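Home | Bench Notes | Gallery | Safety Sheets | Contact

Gallery: hand work and table rules, Plorstead bench

Quick one, between jobs. People keep asking for the bench rules in one place so am putting them up with the pictures and will tidy the page later (probably in January, knowing us). Rules first came from the Hartono room, got rewritten for Zikonetti when they started on soft goods, then cut down again for us. The version on the wall is still the old one. Use this one.

Scope: single arm, multi-fingered hand, light objects on a flat table. Not for the big cell, not for anything on wheels. If your arm carries tools go and read the long sheet, it's 102 pages and yes you do have to.

Before power on. Table cleared down to the object set and the bin. No mugs, no phones, no allen keys. Objects go out by the layout card, person putting them out says "clear" and steps back past the tape. Only then does anyone touch the enable.

Cables. Check the loops at the wrist with the arm at full reach, not parked. Parked tells you nothing. If a loop can get under the palm, re-dress it. Stripes visible all along, no tight bends, nothing rubbing on the table edge.

Grip force. Start low. Plastic fruit forgives a lot and that is the problem, folk get lazy with it and then carry the same setting over to something that dents. Write the setting down on the run sheet each time even if it hasnt changed.
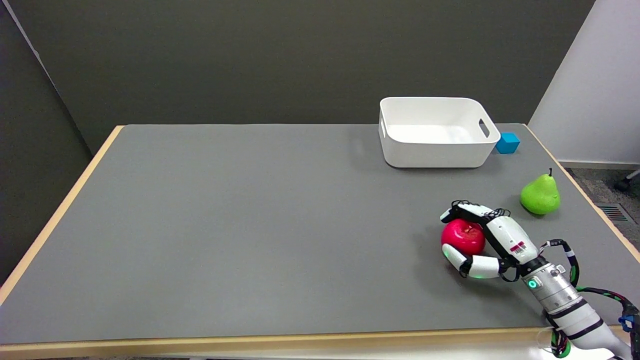 Fingers over the top of the apple, thumb low at the front. Bin stays empty until the run calls for it.
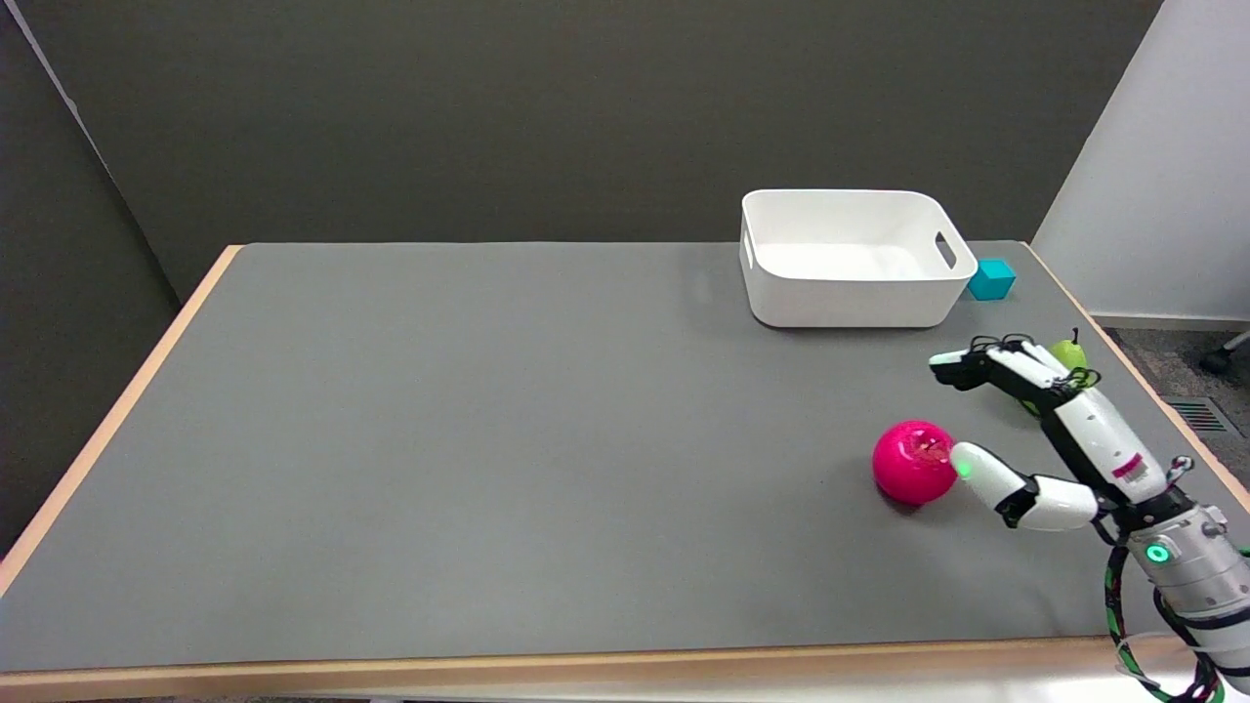 Thumb on the side of the apple, other fingers reaching out above. Watch the pear when the hand is this open, it is behind the fingers and easy to lose sight of.

Plorstead, 2025-05-06

Bit more on the rules, as the captions ran short.

Neighbouring objects. Our rule is a hand's width between anything you mean to pick and anything you don't. Gets broken all the time. If the card puts two things closer than that, the card is wrong, flag it and don't quietly nudge the object over. Nudged layouts wrecked a whole batch for us at Nernmont, 298 runs that couldn't be compared with anything. Still cross about it.

Indicator lights. Say the colour out loud before you reach in. Green does NOT mean safe to reach in on our setup, it means powered and ready, so treat the hand as live. Different rooms wire these differently, so read the card taped to your own rack before you beleive anyone, me included.

Reaching in. Don't. Pause, wait for the hold, disable, say "hands in", then reach. Same coming out the other way. Two people on shift means one of them has the stop and isn't doing anything else, no typing, no sorting the next set.

Stops. Test at the start of every shift and after every change of operator. Rafail Kyriakidis did the last audit and found 3 shifts with no test logged. Three too many. Log it when you do it, don't fill it in at lunch.

Dropped objects. Leave them where they land until the arm is disabled. Mark the run as dropped, don't delete it. A drop is a result. Same goes for a squashed grip or a miss.

Labels. Keep the warning label on the hand readable. If it's peeling or scuffed get a new one from the drawer under form 858, takes a minute.

End of run. Open hand, arm back to park, disable, then sort the table. Objects wiped and back in the bin. Sheet signed by whoever had the stop.

Still to add: wording for visitors, what to do when the network drops mid grasp, and the bit on gloves (short version, none near the fingers while its live). Hartono want the visitor wording shared with them when it's done so send me anything you've got. Rough notes fine.

Corrections to the bench inbox please, not to me in the corridor, I forget them.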